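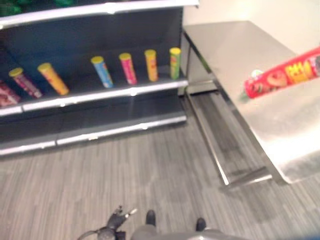 **Grevix to rework shelf layout at Jollholm shop and 14 smaller outlets**

Grevix will change the way tubed snacks are shelved at its Jollholm shop from March, moving cylindrical cans out of the mixed crisp bays and into short runs of their own. The change follows a layout trial in the shop's training bay, where a standard dark grey metal shelving unit and a stainless steel table are used to test product placement before it goes out to the sales floor. A further 14 outlets will receive the same plan by the end of spring.

The trial dealt with a narrow problem. Cylindrical cans are stable when they stand upright on a flat shelf with a neighbour on each side. Once gaps open up between them, they lean, and a can that leans far enough ends up on its side. From there it can turn away from the front edge, so that a customer sees the lid or the base and not the label. Bagged products slump but stay where they are put, and boxed products hold each other square, so neither needs the same treatment.

Under the current plan, flavours are spread along the full width of the shelf to make the range look complete. Seven colours of can across one middle shelf gives a bright display, with magenta, orange-yellow, light blue and lime green easy to tell apart from the aisle, but it leaves open space between the cans and puts little behind them to keep them upright. Grevix said this spread-out arrangement was the starting point for the trial and the one most often found in its smaller outlets late in the day.

The new plan closes the gaps. Cans will be grouped from one end of the shelf, touching, with any spare width left as a single space at the other end. Staff will fill from the closed end outwards and will not spread the remaining stock when a flavour sells down. Where a flavour is missing, its neighbours are to be moved along and the price ticket turned over until the next delivery.

Order by colour is also being dropped. Earlier shelf plans asked for warm colours on the left and cool colours on the right, which meant that a single missing flavour left a hole in the middle of the row. Flavours will now be placed by rate of sale, fastest at the closed end. Grevix said the colour order had been kept mainly for opening displays and had little effect once a shelf had been shopped for a few hours.

Shelf height remains unchanged. The middle shelf stays the main position for tubed snacks, and the lower shelf will be kept for reserve stock in closed trays. At outlets with no reserve, the lower shelf is to be left clear until a delivery is due. Putting single cans there has been ruled out, as the front lip hides part of the label on anything standing close behind it and staff have to kneel to straighten the row.

Two fittings were considered. The first was a clear divider, supplied by Tapia, which slots into the shelf and holds each flavour in its own lane. The second was a ribbed mat from the same supplier, laid flat under the cans. The dividers kept the cans straight but made filling slower, and they had to be moved each time a flavour changed. The mat reduced sliding but did nothing for cans that were already leaning. Grevix has ordered 301 dividers for the larger sites only, to be fitted at the open end of the row as a stop. Mats have not been ordered.

Restocking will be done from a table or trolley placed at right angles to the bay, level with the end of the shelf. Cans are to be taken out of the tray, wiped if needed, and set on the shelf one at a time with the label turned to the front. Staff have been asked not to stand opened trays on the upper shelf, and not to fill across the open end of the bay while customers are being served.

In timed runs at Jollholm, filling one shelf took 115 seconds under the new method. The old method was not timed under the same conditions, and Grevix has not published a comparison. The company said the main measure would be the number of cans found on their side at the evening check, recorded at each outlet through the spring.

The shelf plan covers tubed snacks only. Tinned food, jars and bottled drinks keep their present layout, although the Flallow depot, which packs for all of the outlets involved, will change the order in which mixed snack trays are loaded so that it matches the new sequence on the shelf. Almost 2500 trays a month pass through the depot. Trays packed before the change will still be sent out and can be used as they are — the contents are the same, and only the order differs.

Printed plans will be sent to outlets with the first March delivery. Each gives the shelf width, the number of cans to a row and the position of the stop, with a blank strip for local lines. Outlets with older, narrower bays should measure the middle shelf between the uprights and return the figure to Jollholm before fitting anything. A separate plan for end-of-aisle units is still being drawn up.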